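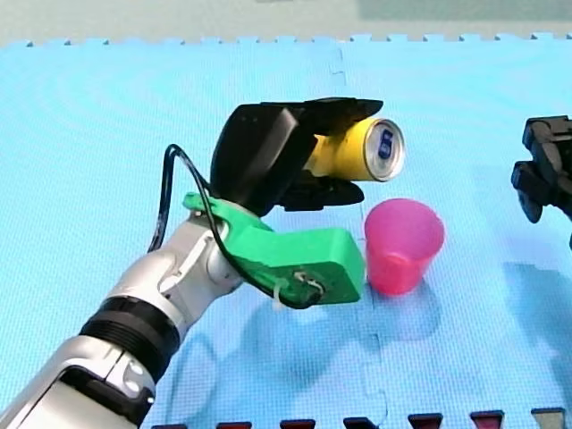
Hedda Pevov
Technology reporter

8/10/25

Two-arm handling was the main item on the programme when the Nastmont workshop opened its doors to visitors. The demonstration was run by Relline, which rents the ground floor of the building, and used two robot arms working over a foam mat.

The task on show was picking up everyday items and moving them to a set place. A yellow drinks can was held on its side between the tapered fingers of a black gripper, level with the rim of a pink plastic cup. The gripper is fixed to the arm by a green 3D-printed bracket, with its cable run back across the joint. The second arm works from the opposite side with a black gripper of its own.

Each session lasted 30 minutes and was limited to 12 visitors. Staff ran the arms by hand control first and then played back stored movements at reduced speed. Grip force was set before each run and left unchanged.

Relline said thin-walled cans are a useful test load, as too much force dents the side and too little lets the can turn in the fingers. Printed brackets are used during development so that the angle of the gripper can be changed without machining a new part. The current version is the third.

A total of 82 people attended over the day. Questions from visitors dealt mainly with cable wear, spare parts and the time needed to set up a new task, which Relline put at up to 3 hours.

The software used for playback was written with Liew, a local supplier. A further open day is planned for March. Places must be booked through the Nastmont front desk.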